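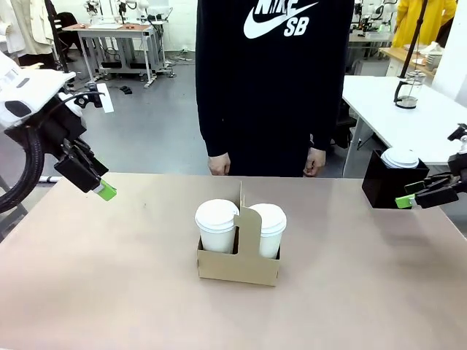

Two coffees in a cardboard carrier.

Seasonal fire lookouts wanted, Prurnside

Print | E-mail

Prurnside Forest Watch is looking for four lookouts for the dry season, starting in July. You will work in pairs from the Sernov ridge tower, scanning the valley for smoke and reporting by radio to the duty desk.

Shifts last eight hours. Everyone works every second Sunday – please do not apply if you cannot. You need good eyesight, a driving licence and a clear speaking voice. Training is paid and includes evacuation routes and map reading.

Send a short letter and one reference to Helmi Eskola at the Prurnside office, quoting job number 2553. Questions about shifts go to Yuto Takeda.

Recent items
Vainio road reopens after fire
Barbecue ban extended to Caltura
Evacuation centre: what to bring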